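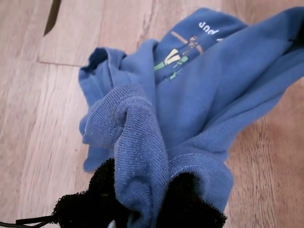

Page last changed: May 17, 2024

Subject: Re: [stockcar-talk] Golance pit call

> Two tires with 17 to go at Stalirora was theft. Brophy
> had the better car all night.

Brophy had the better car for 49 laps, then parked it against the wall in Turn 3. I have rewatched it more than my doctor would like. 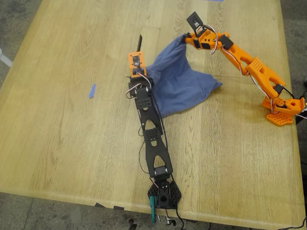
Golance stayed out of trouble, took track position and made the fuel last. If that's theft, lock up half the garage. The July race at Filtport is longer, so you'll get your long green run there.
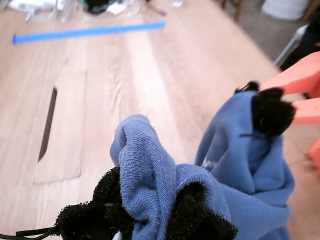
Filtport Fan wrote back that long runs eat right rears, and Brophy's crew hasn't fixed that yet.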